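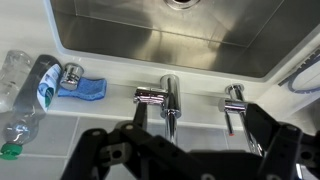
Saturday Morning at the Sink

I have become a person who gets excited about sinks. I didn't see it coming either! But we've been in the new place since May, and in all that time I've mostly treated the kitchen sink as the spot where things pile up until somebody (me) gives in. Then last week I read half of an old housekeeping book I picked up at the Prurside library sale, and the chapter on sinks was so cheerful and so bossy that I had to try it.

The gist is that you do the sink before you do anything else in the kitchen. Before the stove, before the floor, before you even put the coffee mugs away. So that's what I did, with the radio on and a piece of toast in one hand for the first part of it.

What I use

A blue sponge, dish soap, baking soda in a jar with holes punched in the lid, and an old towel. I used to have a whole shelf of sprays from Frimpong, the discount store over on our side of town, and I was forever buying another one that promised to do steel or chrome or stone. Most of them are gone now and I don't miss them - the baking soda does the basin beautifully as long as you rub along the grain of the steel and rinse like you mean it.

The faucet gets just soap and the towel. Chrome shows every single fingerprint, and I love it anyway. A tall, plain, shiny faucet makes the whole counter look dressed up. Ours has a short squarish lever on the side, and the place where the lever meets the body collects gunk like you wouldn't believe. Old toothbrush! Go around it twice.

The ledge

My real weakness is the strip of white counter in front of the basin. It's flat, it's handy, and everything lands there. Plastic bottles on their sides, the little chrome cup, the sponge underneath the cup for some reason. My friend Arif Dissanayake says a ledge is just a shelf with low standards, and he has seen my ledge, so he would know.

The new rule is that bottles get emptied, capped and taken out to the recycling bag the same day. I saved up 66 of them before our last trip to the drop-off in Miltley (yes, I counted, I was standing in line) and I would like to never carry that bag again. The cup goes back on its hook. The sponge gets squeezed out and stood on its edge so it can dry, and it gets swapped for a fresh one every 14 days. I put it on the calendar, which made my sister laugh very hard.

How long it takes

The first time, 30 minutes, and that included scrubbing the grout on the tile by the counter with the toothbrush. Now that I'm keeping up with it, I can do the basin, faucet and ledge while the kettle boils. I'm so pleased with this that I've started doing it at night too, and coming down to a shiny sink in the morning is such a good feeling!

Next up is the cabinet underneath. I have a pull-out rack from Vivwood still in its box, and I need to measure around the pipes before I get my hopes up. If you've fitted one under a deep basin, please leave me a comment and tell me how you did it.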